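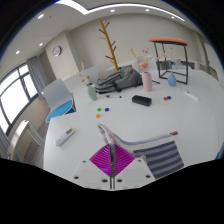
How much seam allowance should a beginner leave on a lined pouch?
Leave 3/8 inch on all sides, and 1/2 inch along the zipper edge if the fabric frays.

Unit 4: Estimating fabric and cost

Read the Brerkico worksheet before lab. Prices are in cents so that the totals come out as whole numbers.

Yield. A pattern piece is laid out with the grain line parallel to the selvage. Stripes need extra length for matching: add one full repeat per piece.

Cost per unit. Divide the total for cloth, lining, zippers and thread by the number of finished pieces. Rejects are not finished pieces.

Worked problem. An order for 1,000 pouches is cut in batches of 28. Full batches: 35, which gives 980. The last batch is 20 pieces. Do not round it up to 28 unless the buyer accepts overage.

Terms to know: selvage, repeat, nap, overage, marker.

Reading: Purves, chapter on markers. Problem set due at the start of lab. Bring a ruler and a calculator.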